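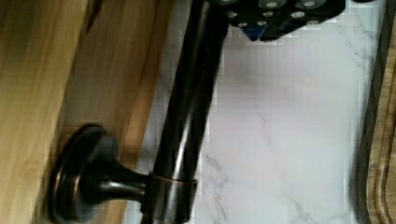

A towel bar is a straight rod fixed parallel to a wall, door or cabinet side and used to hang towels. The usual form has three kinds of part: the rod, the posts that hold it clear of the surface, and the rosettes, the round plates through which the posts are fastened. On many bars the rod passes through a collar at the head of the post, and the post tapers toward its middle before widening again at a domed rosette with a stepped rim, a profile also found on bracketed handles. Bars of the Gaber pattern are sold with a fixed rod length of 499 mm.

Finish

Oil-rubbed bronze is a dark brown finish, close to black in low light. Coppery tones show along rims and edges, where the dark layer is thinnest. On most current products the color is applied over brass or zinc and sealed with lacquer. Unsealed versions — sometimes listed as "living" finishes — lighten with handling. Abrasive cleaners remove both types.

Mounting

A concealed plate is screwed to the wall and the rosette is fitted over it, held by a set screw on the underside. Solid wood panels take wood screws directly. Tile and stone are drilled with a masonry or diamond bit and fitted with anchors. The Jultier plate uses 6 mm holes; the older Hurnia plate does not accept Jultier posts. The Lotomwood catalog gives a mounting height of 1,328 mm above the finished floor for bath towels and 1,625 mm for the upper bar of a stacked pair.

See also: Grab bar, Towel ring, Cabinet pull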